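Bistgate opens service program for two-arm sorting cells

Kļaviņa, 1 February 2022. Bistgate, a company that builds and maintains small automation cells, starts today a fixed service program for its two-arm cell Nirkell. The program describes how the cell is set up, how it is cleaned and which parts are exchanged, so that customers can do most of this work with their own staff.

The Nirkell cell has two arms on one common rail. It is used for handling soft and irregular things such as wires and clothing. These materials leave fibers and dust, and the cables of the arms must follow every movement of the wrist. For this reason Bistgate has written the service plan for the cable path first, and for the joints second.

"Customers called us mostly for small matters," says Dindo Tagle, head of service at Bistgate. "A cable was a little too short after somebody moved the bracket, or the grippers did not meet at the same height any more. These are things which a trained operator can correct in the morning, before the work begins."

The check before work takes 30 minutes. The operator brings both grippers together low over the floor of the cell, with a tangle of thin wires between them, and compares their height and direction. The cable from each wrist bracket should hang in a wide loop.
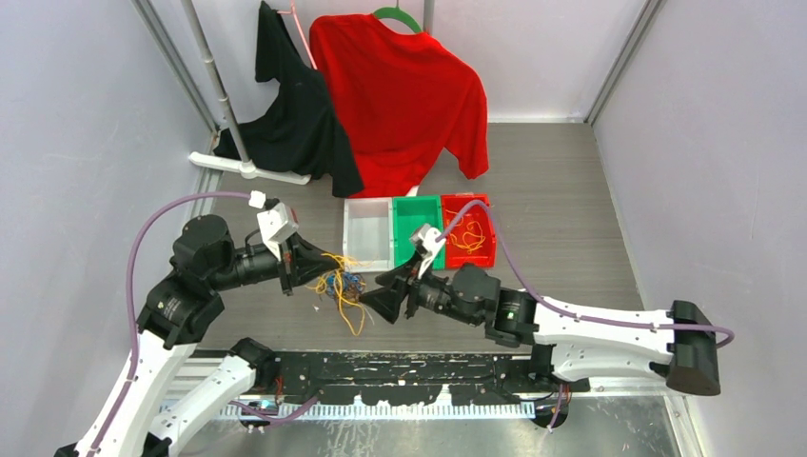 What the program includes

Every 60 hours of operation: vacuum the floor near the arm bases, wipe the rail, check the cable track under it for fibers between the teeth.

Every 468 hours: check the screws of the wrist brackets and repeat the gripper alignment.

Every 2000 hours: exchange both wrist cables and the gripper pads. Bistgate sends a technician for this visit.

The plan was tested since October at the Istia workshop, and the intervals above come from the notes of the operators there. Existing customers receive the service book without extra cost. Training for operators is given in Kļaviņa or at the customer's site.

Contact for press and service: Dindo Tagle, Bistgate, Kļaviņa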